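Two arms on a bench in Vomstead

Tomomi Murakami has been building a pair of robot arms in the shared workshop at Vomstead since December. By day she services ovens and dough mixers for a bakery supplier called Irex. The arms are her own project, and the workshop charges her by the month for the bench.

She started with one arm. "I thought one would do," she says. "Then I tried to get it to fold something, and cloth needs holding at both sides. So I built the second one from the same drawings, turned round."

The drawings came from a hobby design known as Vusivine, which she changed in the wrist and the base. The motors are second-hand. She bought a box of them from a man in Poduval who was clearing his garage, and 2 of them turned out to be dead. "He sent me the money back for those. I hadn't asked."

Wiring took longer than anything else. The first set of cables was too short, and the left arm pulled its own plug out whenever it reached forward. She remade them all and left more slack, which she now thinks is too much.

"It droops," she says. "I'll tie it back at some point. It hasn't caught on anything yet."

For now the work is all cloth. She lays a blue towel on black fabric and drives the arms by hand from a second pair of controls, trying to bring the near corners up to the far ones. She picked the towel for its colour.

"I had a grey one and the camera lost the edges all the time. Blue on black is easy. I can see where it stops."

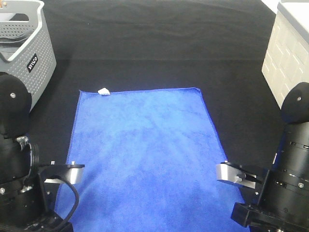
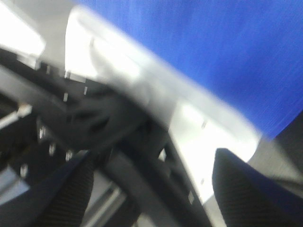
What goes wrong

Most attempts fail at the pick-up. The grippers close on a single layer well enough if the edge is slightly raised, but a flat edge slides away from them. Murakami keeps a tally in a notebook. On her last full evening she made 112 attempts and got 75 clean lifts.

"That's lifts, mind you. I'm not counting folds. The folds are much worse."

She has tried several coverings for the fingers. Smooth ones slipped, and a strip of foam worked for one evening and then peeled off. She would like to try a softer rubber next, once she has found a glue that will hold it.

The wrist cameras give her trouble too. When an arm moves quickly the picture smears, and she can't judge the last bit of the approach from it. Her answer so far has been to slow down.

"It's dull to watch," she says. "People come over from the lathe, stand there for a minute and go away again."

I asked what it had cost. She said she had stopped adding it up after the second set of motors, and that the printed parts were the cheap end of it — the bearings were not.

The next job is a new base plate for the right arm, which shifts a little when it is fully stretched out. She has the bench for another 4 months, and after that the arms will have to go in her spare room. She has measured the door.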